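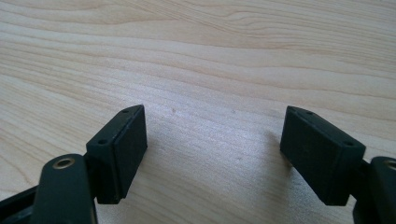 Hằng Châu asked on last month's page whether she really has to open the jaws all the way before every single take, or whether she can just roll from one grasp into the next. Yes, open them all the way! It feels slow for the first ten minutes and then your hand does it by itself. I've had the same question from enough people that I'm giving the start of a take its own tutorial.

Recording a demonstration with a hand-held gripper, part 2: starts, stops and throwaways

You should already have the gripper calibrated and the recorder running from part 1. All my notes come from the Gallardo set, which is 341 takes of small tabletop jobs, but the routine carries over to pretty much anything you can do with two fingers and a wrist.

Set the start pose

Bring the gripper over the table with the jaws spread and hold it just above the surface. Both pads should show in the view, tipped in toward each other with clear table between them. Press record, count one beat in your head, and move. That beat gives you a clean opening to trim against, and when you're cutting a long session you will love having it.

Don't try to hit the same spot each time. Come in a little higher, a little lower, a bit more to the left. A policy that has only ever seen one starting point gets lost fast when the arm wakes up somewhere else – my first Estix model did this constantly, and it was a fun week finding out why.

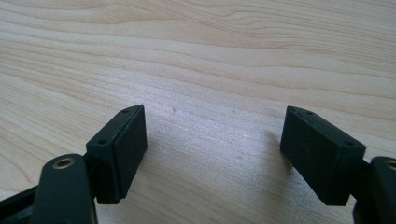 Small changes are plenty. I shift by a finger's width or so between takes and make a bigger move every time I reset the objects. Tilt counts too, so let your wrist vary the way it naturally does.

Do the job at a steady pace

Move the way you'd pour coffee for a guest. If you stop halfway to think, the pause goes into the data and the model will happily learn to stop and think as well (minus the thinking). Plan the grasp before you press record.

Close the jaws in one motion and let them settle before you lift. If you miss, you have two choices:

Carry on and recover, and tag the take "recovery" in Flestlow.
Stop, and tag it "discard".

I keep the recoveries! They're some of the most useful takes in the set, as long as the label is right.

End open

Release, back off, spread the jaws again and hold for another beat before you stop recording. Now you're in position for the next one.

Check as you go

Play back the last 3 takes every so often and look at the jaw width curve. It should start high and flat, dip, and come back up to high and flat. If the first part is already sloping down, you moved before your beat.

Out of my first 100 takes, 92 passed this check, and nearly all the bad ones came at the end of a long sitting. Take breaks, shake out your hand, wipe the pads down while you're at it.

Part 3 covers syncing the wrist view with the Ilent tracker, including the clock offset problem a few of you wrote in about.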